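Kastside Community Garden - Questions I Get Asked a Lot

I answer the garden email most evenings, and after a couple of seasons I could type some of these replies in my sleep. So I've put them all on one page. If yours isn't covered, write to me anyway, I don't mind!

How do I get a plot?

Fill in the form at the gate or email me and I'll send you one. We have a waiting list, and it moves fastest in late winter when people decide they'd like their weekends back. You don't have to live in Kastside itself. Plenty of our gardeners come over from Nalham on the bus.

What does it cost?

A full plot is $30 a year and a half plot is $15. That covers water, the shared compost, and use of the shed. Seeds and plants are on you, but there's a swap box by the water barrels that's usually overflowing by April (mostly with squash, I'll warn you now).

How big are the plots?

A full plot is 10 feet by 10 feet. People always think that sounds tiny and then they try weeding it in July. If you've never grown anything before, please take a half plot first. I took a full one my first year and grew a very impressive crop of bindweed.

Is the soil any good?

It's heavy on the Stevar Road side and much nicer up by the fence. If you get one of the lower plots, dig in as much compost as you can carry and don't walk on the beds after rain. Beans and chard do fine down there. Carrots come out looking like knotted rope, so I gave up and grow mine in a tall pot.

Can I use weedkiller?

No, sorry. The plots are too close together and it drifts. Pull, hoe, or cover with cardboard. The Makhubela bike shop leaves its big flattened boxes out for us, and those are perfect once you've peeled off the tape.

When is the water turned on?

From the last frost until the end of October. Please water before 10 in the morning if you can, or wait until evening. And turn the tap all the way off - it sticks, so give it a good hard twist.

What if I go on vacation?

Put a note on the board by the shed and somebody will nearly always water for you. It's polite to let them pick whatever's ripe while you're gone. If you'll be away more than a month, email me so I don't think you've given up the plot.

Can I bring my kids?

Please do! Give them a corner of their own if you can spare it, and let them choose what goes in. Radishes and sunflowers are good for impatient people of any age. Kid-sized tools are worth having too, even the plastic kind, and something bright is a lot easier to find in long grass. Put your last name on them in marker. The full-size forks and loppers in the shed are for adults only.
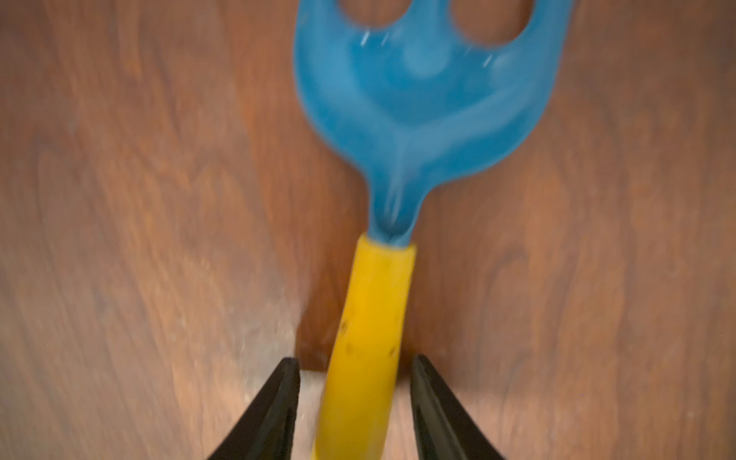

One parent in the half plots wrote back to me that the corner idea only worked once she stopped tidying it. Her son had planted peas in a heap, all in the same hole, and she'd been itching to spread them out. She left them alone, they came up in one big tangle, and he ate every pod standing up. She'd like me to tell new families to keep their hands off, so consider yourselves told.

Are dogs allowed?

On a leash and on the paths, yes. Loose in the beds, no.

What happens over the winter?

The water goes off but the gate code still works, so come and go as you like. Clear out dead tomato plants by December and take them home with you, as they spread blight if they go in the shared compost. Garlic, kale, and leeks can stay put. Anything you leave standing for the birds is fine by me, just keep it off your neighbor's side of the path.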